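Kotberg Round Table - Honey Finish

In stock at the Jokenham shop and the Lindale barn

I've been selling tables out of Jokenham for long enough to have opinions about them, and my main opinion is that most small kitchens want a round one. People come in asking for a rectangle, they've measured for a rectangle, and then they sit down at the Kotberg with a coffee and go a bit quiet. No corners to catch your hip on! You can squeeze in one more chair when somebody's cousin turns up, and everyone can reach the potatoes.

The Kotberg is our own design, made for us by the Bahrami workshop, who also do our benches and the tall stools. It's a real wood top in a warm honey color, and the grain runs straight across in long streaks. Every top comes out a little different. If you're fussy about color (I am) come and pick yours off the rack, or ask me to send you a snapshot of the ones we have before you order.

The finish

We used to sell this table oiled. Lovely stuff, oil, but I got tired of phone calls about coffee rings, so since last August they've all gone out varnished instead. Wipe it with a damp cloth, dry it off, done. Please use a mat under hot pans - varnish is tough but it will go cloudy if you park a casserole on it. It has a soft shine and picks up light from a window, so if you want something really matte, ask me about the Lindale table, which is a bit smaller and costs a bit more.

Can I scratch it? Sure you can. My own one at home has a good long gouge from a screwdriver (mine) and I've stopped noticing it. Small marks can be touched up with the little pot of varnish that comes in the box, and for anything worse we'll take the top back and redo it at the workshop for 225 dollars, pickup included if you're on our delivery route.

Putting it together

The top and the base come in 2 boxes. You'll need a friend for the top, it's heavier than it looks. There are seven bolts in the bag and the base only takes six, so don't panic, the last one is a spare. Lay the top face down on a blanket, put all the bolts in loosely, and only then go round and tighten them. If you tighten the first one right up, the others won't line up and you'll be saying words at it. Give them another quarter turn after a couple of weeks, when the wood has settled into your house.

Delivery and returns

Delivery takes 7 working days inside the area, longer if you're up past Lindale. Our driver will carry it to the room you want but won't do spiral stairs - sorry, we tried it once. Keep the boxes until you're sure. Returns are fine as long as the base hasn't been screwed to anything.

You can also pick up from the barn any afternoon after 2:00, just call first so someone's there to help you load. A hatchback will take it with the seats down.
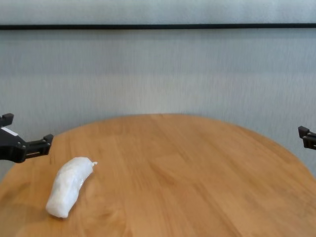
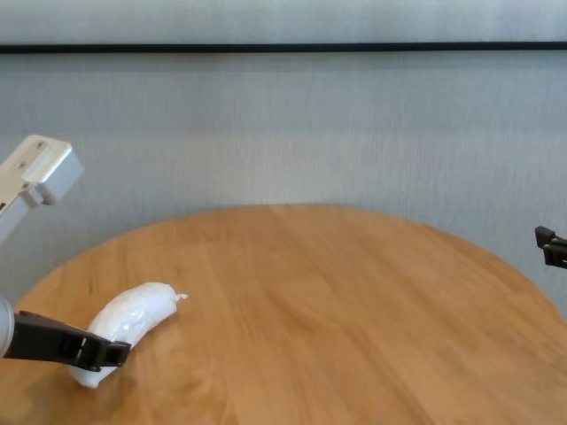
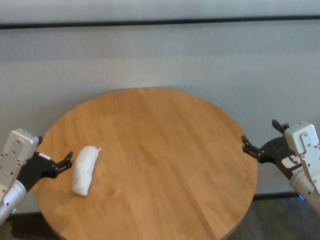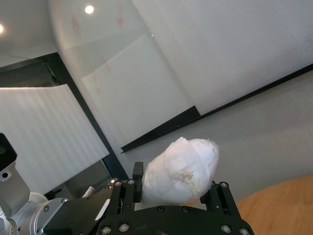 Round table in the honey finish (first three photos); white wrapped item, close up (last photo).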